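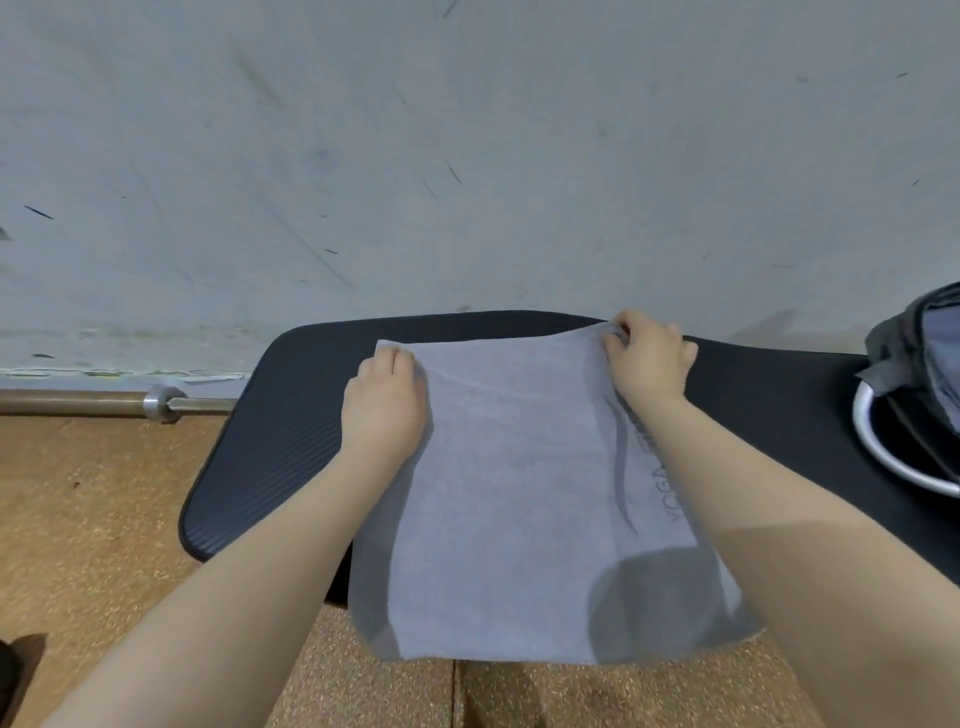
The grey towel going on the black mat, close to the wall.

I bought my yoga towel in February, after my hands kept sliding in every downward dog. My teacher in Tetcombe, Riaan Msimang, told me to stop buying new mats and put a towel on the one I have. The towel was cheaper, so I listened to him.

It is a thin one, pale grey, with the word YOGA along one side. In the shop I wanted a thick one like a bath towel, but thick towels make folds under the feet and then you think about the folds during the whole class.

My way of putting it down is simple. First the mat, close to the wall, so I have the wall for handstands (I am still afraid of them). Then I take the two top corners of the towel, press the left one down and pull the right one a little until the cloth is flat. Small creases I leave. They go away when I stand on them — or I forget them.

Before practice I spray a little water where the hands and feet will be. A completely dry towel is slippery on my mat, and this surprised me very much the first time.

For washing I use 30 degrees and no softener. Softener made my old towel smooth like a plate. It dries over a chair before the evening, also in winter.

Next I want to find a strap which is long enough for my stiff legs. If you know a good one, please write to me in the comments.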